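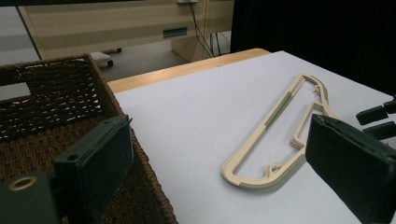

Chapter 2
Hanging Space

When I was first taken on at the Julcombe, a country hotel with more closets than guests in the winter months, the head of the linen room was a patient woman named Elba Zúñiga, and she would not let me touch a garment until I had spent a whole Monday morning with the hangers. I was a little put out, I'll admit! I had come to learn pressing and folding and the care of good wool, and there I sat with a cloth and a heap of hangers, sorting. But I have started every class of mine the same way since, and so we will start there too.

In Chapter 1 we looked at shelves and drawers, and at the clothes that are happiest lying down: knits, heavy sweaters, anything that stretches under its own weight. In this chapter we turn to the clothes that want to hang, and to the plain object that holds them up for months at a time while we forget all about it.

A hanger has more to it than you might remember from your own closet. Take one out now, if you're reading at home, and lay it flat on a table where you can get a good look at it. Run a thumb along the top. Is it smooth, or is there a strip of something with more grip? Are there notches for the straps of a slip or a sundress? We will come back to each of these parts in Section 2.2, when we match hangers to garments.
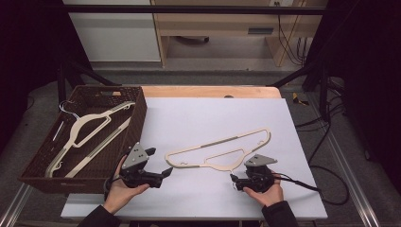
Figure 2.1 A plastic hanger on a sorting table, with a wicker basket to the left.

You will want a clear, flat surface for the exercises, and a basket or a box to work out of (any kind will do, so long as nothing in it snags). Wipe each hanger before you sort it, and set the cracked ones aside.

By the end of the chapter you should be able to:

name the main parts of a hanger
choose a suitable hanger for a shirt, a strappy dress and a winter coat
plan a rail so that the clothes on it have room to breathe

Key words: shoulder, bar, notch, grip, rail

2.1 The Parts of a Hanger

Let's begin at the top, with the hook.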